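Workshop notebook – December 2021
4 min read

Started on the small baskets today and I am so happy with how this is going! Back in February, when Loredana Monti first said we should sort the bench supplies by basket and give up on the drawers, I thought it would last two days. It took us until now to try it properly and I'm already a convert. You can see everything. No pulling out a drawer to find it full of dried-up glue sticks.

Background for anyone reading who wasn't in the room: the Okemlow kids' sessions need a supply line that a seven-year-old can read at a glance and put back together at the end. The old system was one deep tub from Ferri with everything in it. Natalina tipped it out on the floor this morning so we could see what we were dealing with. Found: a lot of pencil shavings, 17 pen caps with no pens, a very nice pair of pinking shears (whose?), and enough rubber bands to tie up the building.

Rubber bands first, then. They had knotted themselves into one big lump and Duyên sat and worked it apart with a crochet hook, which was lovely to watch. The perished ones went in the trash – if it cracks when you stretch it to double, out it goes. I tested a handful of the thin tan ones from the bottom of the tub and they snapped straight away, so the whole lot went. The red ones are in great shape. Rosalba thinks they came with the Uvard paper order, and if so I want to order that paper again just for the bands.

Basket notes, in the order I tried things:

Big white bins: too deep. Anything small sinks and you're back to the tub.

Flat trays: great for looking, terrible for carrying. Remo walked one across the room and left a trail behind him.

Small plastic baskets: yes! Light, you can grab one in one hand, and the colors do the labeling for you. I had printed labels ready and I don't think we need them. "Bands go in black" is easier to say to a kid than "bands go in the second one from the door."

The first try at the lineup had the baskets at the front edge of the table and that was a mistake. Sleeves catch them, and the working space ends up behind the supplies so you're reaching over everything. Pushed them to the far edge and it was better at once – the whole tabletop is free in front and you drop things in away from you. I'd like to try this on the long Avska bench as well, but the back of that bench is against the radiator and I'm not putting crayons there again. (Still scraping.)

On crayons: keep them in the box. I know Duyên likes them loose, and they do look wonderful loose, but the box stands up nicely in a basket and the crayons don't shed bits of paper and wax over everything else. Standing, not lying down. Lying down, the flap opens and you have loose crayons anyway.
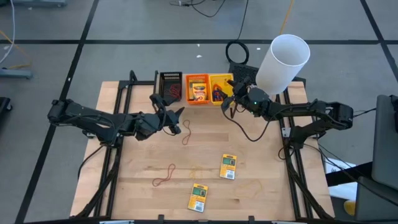 What I like about three baskets in a row is that there's hardly any deciding to do. Bands in black, crayons in orange, and yellow takes the odds and ends until we know what they want to be. I was worried yellow would turn into the new tub, so the rule for now is that when it's full it gets emptied and sorted before anything else goes in. Natalina wants a fourth basket. I'd hold off until we've had a few sessions with the three and seen what really piles up.

One more thing on the bands, while I remember. Red strays on the pale tabletop are easy to spot, but a pale tan one nearly blends into the grain, so take a slow last look across the table before lights out. Pick them up singly. If you sweep them into your palm they grab each other and we'll be back to the lump and the crochet hook.

Timed the put-away with Rosalba playing the part of a seven-year-old (very convincing). Five minutes for the lot, including one argument about where a paper clip lives. The old tub took 10 and nothing was sorted at the end of it!

To do:
– ask Loredana where the baskets came from and whether they do a green
– find the owner of the pinking shears
– sharpen the pencils, all of them
– move the glue sticks somewhere that isn't the windowsill
– try the lineup with a real group, up to 9 kids, and write down what ends up in the wrong basket

2 comments · 5 shares
Contact the workshop | © 2021 | Back to top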